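4.2 Ad delivery in the rental campaigns

Narneo placed 74 rental listings through the Volgate ad platform, with age and gender targeting switched off. Reach still differed sharply between neighborhoods.
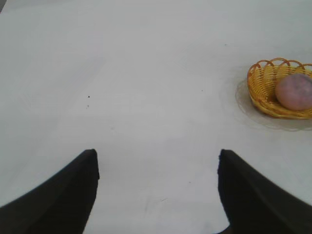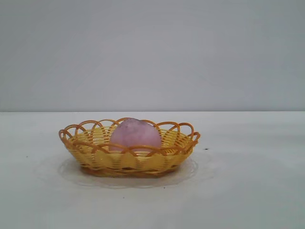

Figure 2. Tabletop views.

The gap was widest in Kolla, where 10 listings were never shown to renters living outside the district. We repeated the test in June with the same budget and wording. Results for the 363 users who agreed to share their ad history are given in Section 5.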